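Subject: Re: [parnby-tenants] Marble floors, sealing and the January work

Pierina Zanetti wrote:
> Does anyone know if the sealing covers the ground floor units too,
> or only the stairs? And do we have to move the furniture ourselves?

Pierina,

It covers both. Dristholm quoted 590 for the ground floor and the stairs together, and they will move anything under 50 pounds. Heavier pieces need to be out before 6 in the morning.

The stone in the units is the same gray marble all through, so one sealer will do. Please stop using vinegar on it. It eats the polish, and the dull spots by the Lobo entrance came from that.
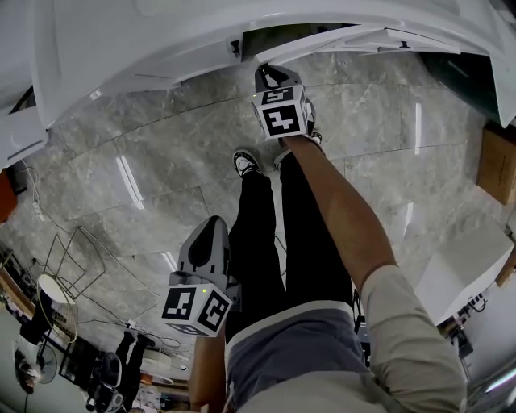

What to do before they come

1. Sweep and damp mop with plain water.
2. Roll up rugs and take the felt pads off chair legs.
3. Leave your door unlocked or drop a key at the Prullholm office.

Each coat needs 45 minutes before you can walk on it in socks. Rugs should stay up until the next day.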